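Leckie two-tier produce stand, with artificial fruit and vegetables
Itstead catalog – shop fixtures and play food

We've had a lot of produce stands through our hands, and the Leckie is the one we keep going back to! It's a wooden fruit shelf over a sloping lower stand, all carried on a black metal frame, and it looks like a proper greengrocer's even when every last pear on it is fake.

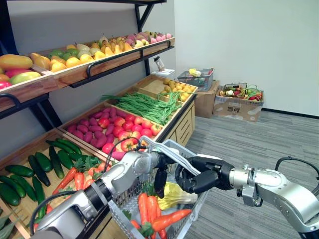 Catalog p. 35

Fruit goes up top. Mangoes and pears sit happily side by side with the pink and red apples and peaches, and a black metal rail runs along the front. Down below, the bins are split by wooden dividers, so your tomatoes and purple sweet potatoes can be neighbors without turning into one big heap (unless you like that look – some people do). A white plastic shopping basket goes nicely with it for play shops and classroom markets.

Rungnapa Inthanon set one up for the Stundon training store in May, and her advice is to mix shades within a single fruit. Mangoes in green, yellow, orange and red look so much better than a pile of one color.

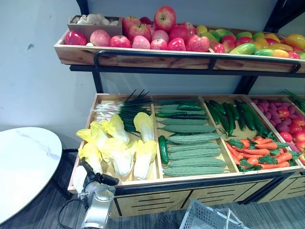

What to put in the lower bins

Big shapes first. Napa cabbages fill a compartment fast, and green onions behind them give you some height. Bitter melons stack well lying flat, one above the next. We love the bumpy skins on these!

Carrots are easier. Tip them in any old way with a few sprigs of green and leave them alone. Long beans can trail over a divider.
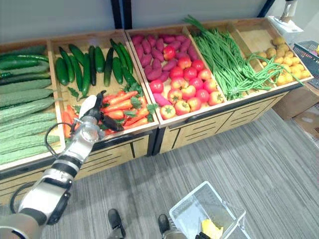

2 min read

The Ceketti vegetable set is sold separately, in bags of 16 pieces. For a full stand, plan on some 200 pieces, fruit included. Keep the small yellow potatoes toward the front of their bin and you'll need fewer of them.

Wipe the wood with a soft, dry cloth. Order code for the stand: 819.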